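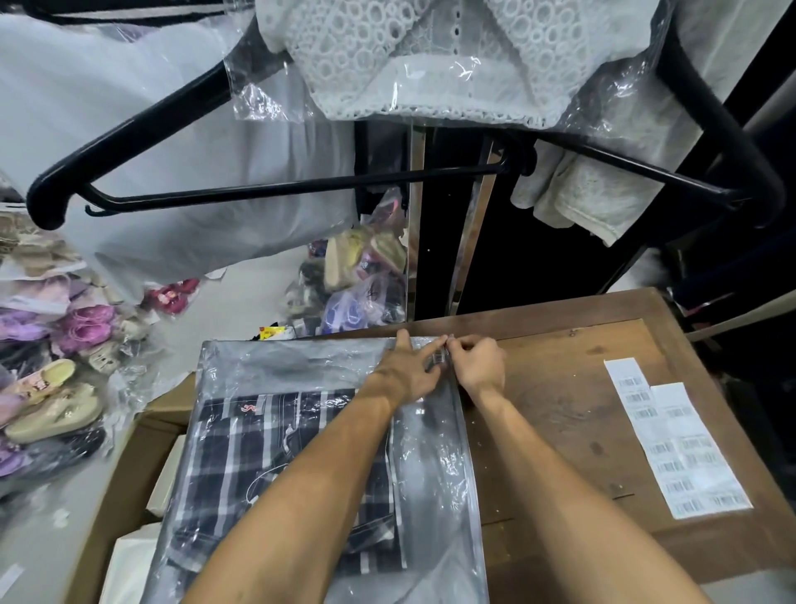 Skollbridge Clothing Bank: progress report to the Hidar Fund

Period covered: the second half of the grant, to the end of November
Prepared by: Domnica Olteanu, project lead

1. Where the project stands

The grant pays for the clothing bank at Skollbridge to move from a walk-in rail to a referral service. Under the old arrangement people came to the hall, queued, and went through the racks. Under the new one a school, health visitor or housing officer sends us a short form with sizes and needs, and we make up a parcel for collection or delivery.

The referral service is now open five days out of seven and the walk-in rail has closed. We kept the rail going longer than planned, into the second month of this period, as several families had not yet been linked to anyone who could refer them. Sânziana Bogdan met with each of these families and found a referrer for all but two. Those two now come to us directly and we fill in the form with them at the desk.

2. Referrers

Signing up referrers was the slowest part of the first half and it has picked up. Both elementary schools are in, along with the Vergara health center and the tenants' office on Mill Road. The high school has agreed but has not sent anyone for the briefing. We have offered dates twice.

Briefings take 45 minutes and cover the form, what we stock, what we do not stock, and how to talk about sizes with a family without embarrassing them. Octavio Betancur runs them. He reports that the part on sizes gets the most questions, above all on school shoes, where parents often give the size a child wore last fall.

We have changed the form as a result. It now asks for the child's height and foot length as well as the label size. Exchanges on shoes have dropped since the new form went out. Exchanges on coats have not changed.

3. Stock

Stock comes from two sources: used clothing given by households, and new clothing passed on by stores as end-of-line goods. The store donations are the larger share this period. Grarivia, the discount chain, sent up to 2,000 items over the summer, mostly nightwear, shirts and children's basics, and has said it expects to do the same in spring. We have nothing in writing on this and have left it out of the forecast.

New goods arrive in mixed cartons and need sorting by size before they are any use. Relu Matei has set up a barcode system so that every item gets a sticker and a line in the stock list when it is put on the shelf. The sticker goes on the outside of the bag. In the first weeks stickers were going on any part of the bag and shelf checks were slow. They now go along one edge, and a shelf can be scanned without pulling items out.

Used clothing is washed, checked for missing buttons and broken zippers, and bagged in the same way. Items that fail the check go to the textile recycler, who collects from the back door and pays by weight. That income is small and is shown in the accounts under "other."

We are short of the following and expect to stay short through the winter:

Boys' pants, ages 11 to 14
Women's winter coats, larger sizes
Wide-fit school shoes
Men's work boots
Plain white school polo shirts

We have too many baby clothes under six months and have offered the surplus to the hospital.

4. Deliveries

The plan assumed that most people would collect. In practice well over half ask for delivery. Bus service to our side of Skollbridge was cut back in the summer and the walk from the nearest stop is a long one with small children.

We do 3 delivery runs a week in a borrowed van. Haziq Lau plans the routes and drives two of them. The van belongs to the food pantry and we have it only in the afternoons, so parcels need to be at the door by 1 p.m. This has held up well, apart from one week when the van was in the shop and parcels went out in private cars. Mileage for that week was paid from the contingency line.

A van of our own is outside this grant. We mention it here as it will be in our next application.

5. Staffing

Both paid posts are filled. The stock post was vacant for part of the period after the first postholder moved away, and Relu Matei took it over from his previous part-time role. There is an underspend on salaries for those weeks. We would like to carry it forward to pay for extra sorting hours in January, when household donations are at their highest, and ask for your agreement to this.

Training in safe lifting was given to everyone who handles cartons. The second session had to be moved and is now set for early in the new year.

6. Premises

The roof over the rear store was repaired by the landlord. Some shelving had to come out during the work and went back in a better layout, with children's sizes nearest the packing tables. Heating in the front room is still poor. The landlord has been asked for a date and has not given one - we will raise it again at the lease review.

7. Changes to the plan

There are 3 changes we want to put on record. The walk-in rail closed later than the date in the application. Delivery is a bigger part of the work than we budgeted for, and we have moved money from printing to fuel to cover it, within the limit the grant letter allows. The evening opening was tried for 2 months and stopped, as hardly anyone used it. The hours were moved to a midday slot that referrers had asked for.

8. Next period

Brief the high school staff and open the service to them.
Run a coat appeal aimed at larger adult sizes.
Finish entering the older stock, which is still on paper lists.
Get a written agreement with Grarivia for the spring goods.
Survey families who have had a parcel - the questions are drafted and Sânziana Bogdan is testing them with a small group.

The financial statement and the list of referrers are attached separately. Questions on the accounts should go to Octavio Betancur, and anything else to me.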